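Chapter 3
Teaching by Showing

In this chapter you will:
learn the difference between hand guiding and remote control
record, trim and replay a short demonstration
find out why a clumsy demonstration can still be worth keeping
plan a set of demonstrations for a task of your own

Think back to how you learned to tie your shoes. Somebody may have told you about loops and bunny ears, but sooner or later they took your hands and moved them through the knot, or sat next to you and did it slowly while you copied. You learned by being shown, and it worked so well that you have probably forgotten how hard it was!

Robots can be taught in much the same way. In Chapter 2 we wrote out every movement as a line of code, and if you tried the stacking exercise you will remember how long that list grew. Now we get to put the keyboard aside for a while and pass on a skill directly, which for me is the most enjoyable part of the whole subject.

There are two main ways of going about it. In hand guiding, you take hold of the arm itself and push it through the job while its joints record where they have been. You feel the weight of the arm and you can tell at once when it is reaching too far. In remote control, you stand back and steer the arm with something else – a joystick, a pair of handles, even a tracked glove – and the robot records your commands along with what its cameras see. The robot can be in the next room, in another town, or inside a simulator.
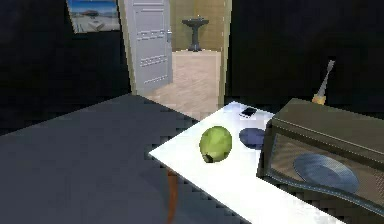 A household task is a good place to begin, as you already know what a sensible result looks like. Suppose the job is to pick up a piece of fruit and set it down on a plate. You would hardly give it a thought. Try it through a joystick, though, and you suddenly have decisions to make. Do you come in from above or from the side? How wide should the fingers open? When is it safe to let go? Each of those choices ends up in the recording, whether you meant to teach it or not.

When we first ran this lesson at the Drasasthorpe workshop, learners were given 15 minutes with the Jukis handset and asked for 3 good demonstrations. Most of them threw away their early attempts in disgust. Please don't! A recording in which you drift off course and then steer back shows the robot how to recover, and a robot that has only ever seen perfect runs can be quite lost after one small slip.

How many demonstrations are enough? For the fruit task we shall start with 13 and see how far they take us. Later, in Section 3.4, we move the objects between attempts and build up to over 50, and you will be able to compare the two sets for yourself.

Before you start

You will need the Zukton simulator, installed as described in Appendix B, and a handset or an ordinary game controller. Set the speed to its lowest value and leave it there for the first exercise. Work in pairs if you can – one person steering, the other keeping notes on where the arm hesitates.

Key words for this chapter: demonstration, hand guiding, remote control, replay, recovery.

3.1 Your first recording

Open the fruit task and press Reset. Before you record anything, spend a few minutes simply moving the arm about. Lift it, turn the wrist, open and close the fingers. When you can stop the arm where you want it without overshooting, press Record and make your first attempt.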